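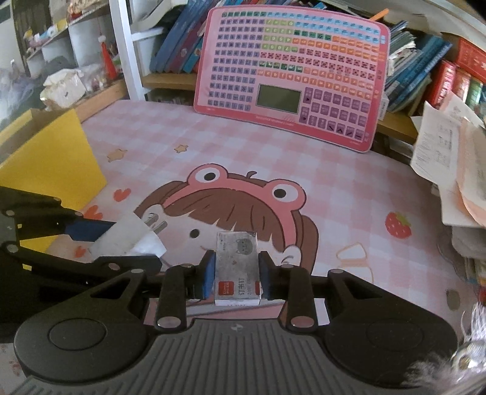 **May, desk stock, entry 23**

Started 10.15, stopped for lunch, finished before three. Silvana Honorato asked for the small consumables to be sorted before the Nustus packs get made up, so staples and tape first, paper last.

Staples: the silver-grey box with the cat face on the front (订书钉 beside the label, printing beside it starts with 24) is the size we keep. Marcelino Pacheco's long-arm stapler takes a different size and those stay in his drawer. Please don't mix them again. I lost half a morning in the Leite job clearing jams.

Rule for staples from now on:

- full strips in the box, box closed
- broken strips in the tin by the door
- anything bent goes in the metal scrap

Did the pack sheet for Drevovance while I was at it. It wants 88 packs, one box of staples each, and the stock book says 272 boxes, so no order needed this month. I haven't checked the book against the shelf.

Tape is the untidy part. The rolls are stacked on the checked cloth next to the pink plush pig, grey ones and see-through ones in the same pile. They want splitting by type before anyone writes a label. The yellow cardboard box is standing open beside them with nothing in it and would do for one kind – grey, I think, as we go through more of it.

The papers and notebooks at the right-hand end I have left alone. Silvana wants to go through them herself, there may be Fusach delivery notes in there.

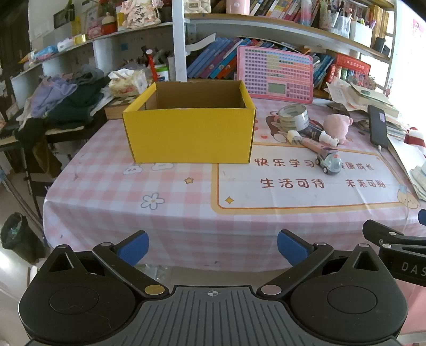

## Still to do

1. Split the tape, grey in the yellow box if it fits. Try it before writing on the cardboard.
2. Ask Marcelino if he still needs the toy car for the wheel talk. If not it goes back on the shelf with the pig.
3. Count the staple boxes on the shelf and correct the book.
4. Phone charger to live at the desk, label the plug.
5. Papers – Silvana, allow 3 folders.

Tin by the door is nearly full. New one under the sink.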